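Lahtinen Desk Tray, three compartments, black

I'm Brodie, I run the Gemitz shop page, and this is the tray I use at my own packing table. I've got over 2,000 small bits in there with me (stickers, spare caps, rolls, you name it) and I was so tired of hunting for them! The bottles are the fun part of the job, look at the artwork on this one – that big blue bow gets me every time.

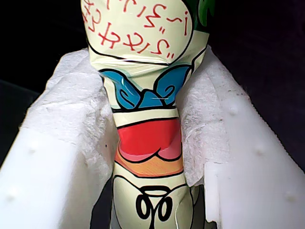

Cartoon sleeve bottle, nested in its white foam.

Back to the tray. It's square with a raised rim, so things don't go rolling off across the table. You get two smaller compartments stacked on the left and one long one on the right that runs the full height of the inside. I keep labels in the long side and let the little ones fill up with whatever lands there. The inside is a flat gray, easy on the eyes, and small white parts show up nicely against it.
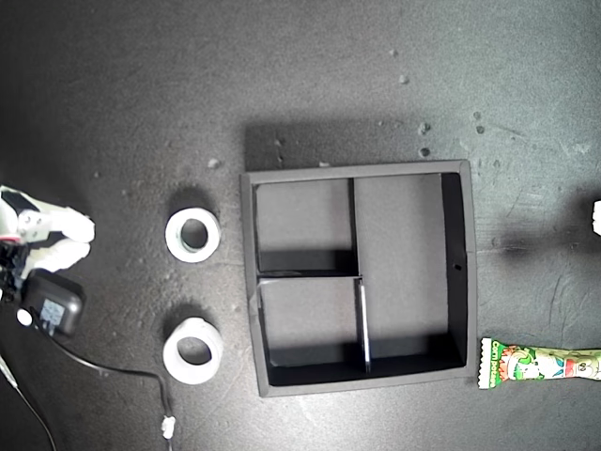
Lahtinen tray on the packing table, with two white rings beside it.

Price is 18 each, and I have the black one only – Kulel does a blue version but I don't carry it. Orders placed before 3 in the afternoon go out the same day. Want a few for a workshop? Drop me a line and I'll work out the shipping.

Item 485, sold singly, bottle and rings not included.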